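Rechercher dans le cahier OK Recherche avancée

Cahier d'atelier, mixage et bandes
Mai, lundi, deuxième session sur le titre « Skadum »

Je reprends les notes où je les ai laissées. Le morceau dure maintenant quatre minutes et quelques secondes, avec le pont raccourci. La batterie est éditée, la basse est éditée, les voix ne le sont pas encore. J'ai ouvert la session à 9 h et j'ai d'abord réécouté le mix précédent sans toucher à rien, une fois au casque et une fois sur les petites enceintes.

Ce que j'ai noté pendant l'écoute :
- la grosse caisse et la basse se mangent l'une l'autre sur le refrain ;
- la charleston est trop à gauche, cela fatigue ;
- la réverbération de la voix est jolie dans le couplet mais elle reste trop longtemps quand la guitare entre ;
- le souffle de la bande au début me plaît, il faut le garder.

J'ai commencé par le bas. Sur la grosse caisse, j'ai coupé un peu à 200 Hz, avec une cloche assez large. Avant, j'avais essayé de monter l'attaque, mais le son devenait cartonneux. Avec la coupe, la basse respire mieux et je n'ai pas eu besoin de la monter. J'ai ensuite mis une compression déclenchée par la grosse caisse sur la basse, très légère. Au premier réglage on entendait la basse « pomper » dans les notes tenues, j'ai donc raccourci le temps de retour jusqu'à ce que je ne l'entende plus. Il faudra vérifier dans la voiture.

La charleston : ramenée vers le centre, pas complètement. Elle a aussi été enregistrée avec trop de caisse claire dedans, alors chaque fois que je la déplace, la caisse claire se déplace aussi. J'ai fait une automation sur les coups les plus forts. C'est un travail ennuyeux et je ne l'ai fini que pour le premier couplet et le premier refrain.

Après cela, la bande. La version transférée du quatre-pistes (le Pekoneo) est plus lente que la session numérique, et la différence n'est pas constante. Au début du morceau tout est ensemble, à la mesure 28 la guitare de la bande est déjà en retard, et au pont c'est inutilisable. J'ai essayé deux méthodes. La première : étirer toute la piste d'un seul coup. Le résultat est faux au milieu. La deuxième : couper à chaque début de phrase et recaler à la main, avec un petit fondu entre les morceaux. C'est plus long, mais la guitare garde son flottement naturel à l'intérieur de chaque phrase, et c'est pour ce flottement que nous avons enregistré sur bande. Je garde la deuxième.

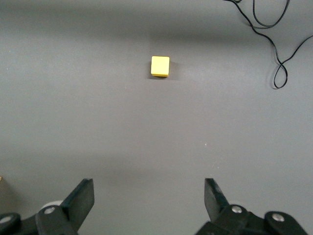
Adjei a écouté le recalage vers midi et trouve que je corrige trop : selon Adjei, la guitare doit arriver derrière le temps dans les couplets, et si je la mets sur la grille on perd le côté paresseux de la maquette, qui était la meilleure chose du morceau. Le refrain peut être serré, le couplet non.

J'ai réécouté la maquette pour comparer, et je suis d'accord pour le couplet un. Pour le couplet deux je suis moins sûr, parce que les percussions entrent et que les deux retards s'ajoutent. J'ai donc sauvegardé deux versions de la session :

Skadum_mix_A : guitare libre dans les deux couplets
Skadum_mix_B : guitare libre dans le premier, recalée dans le second

Ne pas effacer la A, même si elle semble moins propre.

Les voix. J'ai commencé seulement le tri des prises. La troisième est la plus juste, mais la deuxième a plus de caractère, surtout sur la dernière ligne du refrain où la voix se casse un peu. Je propose de prendre la deuxième comme base et d'aller chercher dans la troisième les fins de phrases qui tombent trop bas. Je n'ai mis aucune correction automatique. S'il en faut une, qu'elle soit faite note par note.

Pour la réverbération, j'ai séparé l'envoi du couplet et celui du refrain. Dans le couplet c'est la plaque longue, comme avant. Dans le refrain, une plaque courte, avec un peu de délai avant, et j'ai filtré le grave de l'envoi. La voix avance et la guitare reste à sa place. Le passage de l'une à l'autre s'entend un peu trop sur le mot qui précède le refrain, il faut laisser mourir la longue plus doucement.

Question du clavier Juvance : le bourdonnement est revenu dans la sortie droite. J'ai changé le câble, puis l'entrée de la console, et le bruit suit toujours le clavier. Avec une autre prise de courant il diminue mais ne disparaît pas. Pour l'instant j'utilise seulement la sortie gauche en mono, et j'élargis avec un chorus discret. Ce n'est pas la solution, mais dans ce mix le clavier joue peu et je préfère ne pas perdre la journée avec cela.

À faire à la prochaine session :
- finir l'automation de la charleston (refrain deux et fin) ;
- monter la voix, prise deux avec les fins de la trois ;
- écouter A et B dans la voiture, au même volume ;
- baisser les chœurs du pont, ils couvrent les consonnes ;
- nettoyer les têtes du quatre-pistes avant de transférer le prochain titre, il y a un voile dans l'aigu sur la piste 4 ;
- demander si quelqu'un a encore la feuille des réglages de la maquette, je ne la trouve plus dans le classeur.

Sessions copiées sur le disque de sauvegarde à 18 h 30. Console remise à zéro, sauf les tranches du clavier que j'ai laissées comme elles sont.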